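The Last Box Standing

At 7 in the morning the returns are already stacked against the wall at Lomico, a small shoe reseller that ships from a former print shop. Vanderleia Guerra slits the tape on each carton and looks at the packing before she looks at the shoes.

"Half of what comes back to us was fine when it left," she says. "Then somebody packed it in a hurry."

Lomico sells hiking and trail shoes, most of them bought as end-of-line stock. In August the shop sent out 943 pairs. The busiest month on record was 1653. Every one of those pairs went into a plain corrugated carton, with no printed shoe box inside it. Dropping the inner box saved money and cut down on waste, but it also meant learning to pack shoes again.

Running shoes are easy. They bend, they weigh little, and two of them will settle into almost any space. Trail shoes are stiffer and have thick soles with teeth that catch on everything. A sole pressed against a mesh upper for a week in a truck can leave marks, and customers send those back.

Odair Assunção ran the packing table for 6 years before moving to purchasing. His method is still the one people use. The first shoe goes in on its side, heel into a corner. The second goes in the other way around, sole facing out, with a sheet of paper between the two. Laces are tucked inside. Tags stay on, pushed down where the flap won't crease them.

The flaps matter too. Assunção folds the long ones back hard before anything goes in, so they stay out of the way.
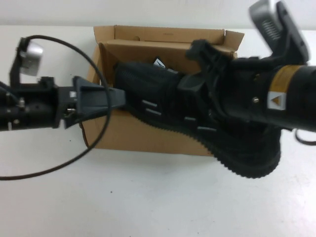 A black shoe with a toothed sole, on its side in an open carton. The sole reaches past the front edge of the box.

Size is the part that still causes arguments. Lomico keeps three cartons, and the middle one is used for most orders. Valdir Trindade, who buys the cardboard in lots of 400, would like to keep it that way. Guerra wants a fourth, a little longer, for big sizes and heavy boots. When the toe sticks up, she says, people push the lid down and tape over the bulge.

For now the big pairs go in the largest carton with extra paper at both ends. Trindade has asked for a price on the longer one.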